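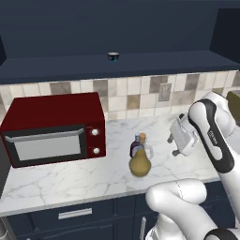
Nawal Badawi
Kids' sport writer and under-10s basketball coach

How does a basketball draft work?

Have you ever picked teams at lunchtime? Two captains stand out the front, everyone else lines up, and the captains take turns calling out names. I did that nearly every day when I was in primary school, and I was usually picked somewhere near the end (I was small, and I shut my eyes when I shot the ball).

A draft is a bit like that, only with grown-ups in nice clothes, lots of phone calls and a big stage. I get asked about it at training all the time, so let's go through it together.

What is a draft?

A draft is how some sports leagues share out new players. When young players are ready to join the league, they put their names on a list. Then the teams take turns choosing. When a team picks you, that team has the right to sign you up. You don't get to say, "No thanks, I'd like to play for the team near my nan's house." Well, you can say it, but it probably won't help much!

Let's make up a league

Real leagues have lots of teams and lots of rules, so we'll use a tiny one with 4 teams: the Brumoneck Bats, the Prullham Pelicans, the Voltska Volts and the Prokopenko Panthers. Pretend the season has just finished. The Bats won nearly everything. The Panthers lost and lost and lost.

Who do you think should choose first?

If the Bats went first, they'd grab the best new player and get even better. The Panthers would keep losing and their poor fans would stay home. So in most drafts the weaker teams choose early and the stronger teams choose later. It's a way of evening things up a little.

What's the lottery, then?

My player Ivan Yurchenko spotted a problem with this straight away. "If coming last gets you the best player," he said, "why wouldn't you just lose on purpose?"

Good question, Ivan! Losing on purpose is called tanking, and leagues don't like it at all. People pay to watch a real game, and it's no fun for anyone if one team isn't trying.

So some leagues hold a lottery. Think of putting 1000 tickets in a giant hat. The worst teams get lots of tickets, and teams that did a bit better get fewer. Somebody pulls out a ticket, and whoever owns it gets the first pick. The team that came last has a good chance, but it isn't a sure thing – so losing on purpose might not get you anything except a lot of losses.

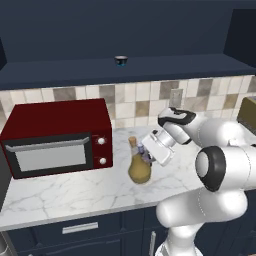 Once the order is sorted, the picking starts. The first time through all the teams is called the first round. Then they go again, and that's the second round. Our little league has 2 rounds, so that makes eight players picked altogether.

Can teams swap picks?

Yes, and this is my favourite bit. A pick is something a team can trade, like a footy card. The Pelicans might say to the Volts, "You can have our first pick if we can have your tall centre." Teams even trade picks for drafts that are years away, when the player they'll end up choosing might still be in Year 6. Imagine that!

How do teams know who to choose?

They have people called scouts. A scout goes to heaps of games, sits in the stands and writes things down. Can this player pass with both hands? Does she run back on defence when she's tired? Is he kind to his teammates when they muck up?

Scouts still get it wrong sometimes. People grow, people get hurt, and some players just take longer to get going. Lots of players who were picked late (or weren't picked at all) have turned out to be terrific. Being picked first is exciting, but it doesn't put the ball in the hoop for you.

Some words to know

Rookie – a player in their first season in the league.
Prospect – a young player that teams are interested in.
Undrafted – a player who put their name in but wasn't chosen. They can still try out for a team.

Try it yourself

Get some friends and hold your own draft. It doesn't have to be for basketball. My team did one with fruit, and Ustyna Kravets used her very first pick on a mandarin. Roll a dice to set the order, let everyone trade, and write down who got what. Mangoes went much later than I expected.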